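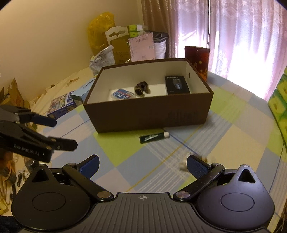
Open box in the middle, green tube still to go in. Or to come out, depending on which list you believe.

2022-12-13

I have been putting off writing about the budget for next year because every time I sit down to do it the numbers annoy me. But the quote from Piser expires soon, so I am doing it tonight.

The short version is that they want us to buy 4 more hand-held grippers before April. We have 2. The pitch is that with more grippers we get more hours of people picking things up and putting them down, and more hours makes a better robot arm at the end of it. Maybe. I have read the Piser brochure twice and the word "scale" shows up a lot more often than any kind of price for spare parts.

My problem is with the stuff that isn't on the quote. Fingertip pads, for one. Ours are dark blue and textured, and I'd like a straight answer on how many grabs you get out of a set before they go smooth. I asked, and was told it "varies by use case." Fine, my use case is small boxes, tubes, packets with slippery wrapping and whatever else is in the house. Put a number on that.

Then there's storage. Nobody budgets for storage. Look at the wall behind that table. Bags, cartons, a stack of cups, all of it is supposed to be props, and it takes over every flat surface it gets near. Bellamy offered us shelving for 300, delivered, and I would take that over another gripper tomorrow. A person who spends half the session hunting for the right box is not collecting anything, however nice the tool in their hand is.

The Avarville people went the other way and bought everything up front. Their spreadsheet (which they were kind enough to share) has 68 lines in it and not one of them is for somebody's time to check the recordings. I find that hard to take seriously. Checking is the slow part. It was the slow part on the Postance job too, and we had a lot less to check back then.

So my plan, for now - one extra gripper as a spare, a full drawer of pads, the shelves, and the rest of the money goes to hours. If Piser can show me a pad life figure and a repair price in writing, I'll look at the other three again in April. I expect I'll get another brochure.

Also, if anyone has a cheap source for plain cardboard boxes with the lids already off, please leave a comment. I am tired of cutting them.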